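Stop asking people to bring a dish

I'm going to say it fast because I have a bus. The office potluck should die. Not food at work, food at work is fine. The sign-up sheet. The sheet is the problem.

We had the Mondal one in June, 18 names on the sheet, and by noon I knew who had money, who had a working oven and who had a mother living close by. None of that is my business. A pot of rice for 18 people is a whole evening, plus the shopping, plus hauling it on the train with a towel around it. And then it sits next to somebody's tray of store cookies and everyone is very polite.
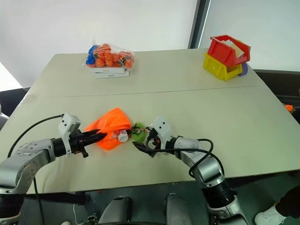 Fruit is my answer. Fruit, bread, cheese, one person orders, the company pays. Done in ten minutes. Nobody gets ranked by their lasagna. People with allergies can read a label, which you can't do with a casserole in a borrowed pan.

I know how that sounds. Cold. I got told so in the hallway, twice. Food is love, food is culture, how else would we learn where everybody comes from. Well, ask them? Over lunch? You don't need to make a person cook for a crowd to find out where she grew up. And the ones who cook from "somewhere interesting" get asked every single time, while the rest of us get napkins. I have brought napkins for 2 years. I'm not proud of it.

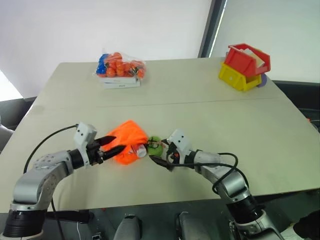 Charito Dalisay wrote back to the first version of this that she likes being asked, that her noodles are the one thing at work she gets thanked for out loud, and would I please not cancel them on her behalf. Fair. That one stung a bit. But then thank her for her work too, is my point, the noodles shouldnt have to carry that.

And let her bring them! Any day she wants. A volunteer is a different thing from a sheet on the door with your name left blank on it and the manager walking past.

Money. They'll say there's no budget. There was budget for the banner.

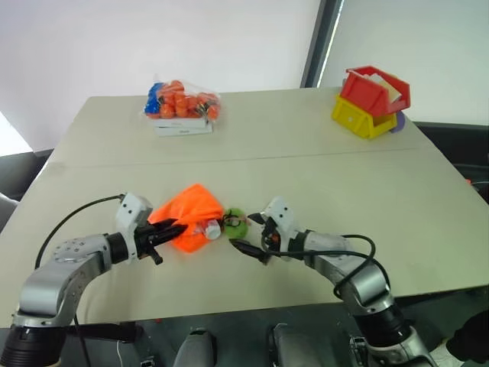 Rizwan Mollah disagrees, says a paid spread turns into a meeting with snacks, people grab a plate and go back to thier desks, and at least with a potluck they stand around and talk. Maybe so. I've seen them stand around. Mostly they were looking for a fork.

Anyway. Take the sheet down before the next one goes up. I'll do the ordering myself if it comes to that, and I'll get plates.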